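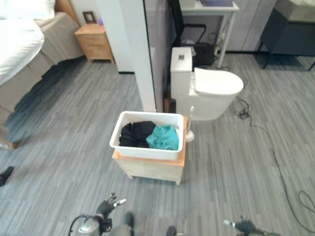 ## 4.2 Support surfaces and the basket problem

**Figure 3.** Head view, laundry task. Basket on low cabinet, two bundles of clothing (black, teal), toilet directly behind.

Planner input is the head view plus joint state, nothing else. No wall cameras, no depth from outside. So the whole scene graph has to come out of views like Fig. 3, and most of our trouble starts with one edge: *basket ON cabinet*. The basket is nearly as wide as the cabinet top, both are light in color, and in an early build of the parser (Foline 1) the two got merged into one object. The planner then asked for a grasp at the cabinet front. Bad idea.

Fix was simple. We split on the orange-tinted top surface, then run a second pass which checks each candidate for a support plane under it. Warrick Hoani wrote the first version, Sevim Gündoğdu rewrote it to run inside the control loop. Cost is 16 ms per call.

Second problem is clutter of the same color. White toilet behind white basket, white pillar behind both. A brush in its holder stands between toilet and cabinet, and the segmenter liked to glue it to the basket as a handle. We now reject any handle whose base reaches the floor when the parent object does not. Crude but it holds up.

Clothing is treated as two soft blobs, no garment class. The black bundle and the teal one are pressed together, and the boundary is found on color only. Two dark garments would come out as one blob, see Section 6.

Free space: cables on the floor to the right are thin and dark, and the loops vanish at the default grid size. Foot placement is therefore planned on a finer grid, with cable pixels grown before projection. The shoe by the bed goes in the same obstacle layer, no special handling.

Self-filtering matters more then we expected. Hands and legs show up low in the view, and the gray leg segments are close in tone to the floor. We mask them from the joint state with a small margin. Without the margin the left fingers leak into the map as a obstacle right next to the basket, and the approach is refused.

Parser was tuned on 1543 labeled views, 1413 after dropping duplicates. Udholm set kept apart for testing, results in Table 2.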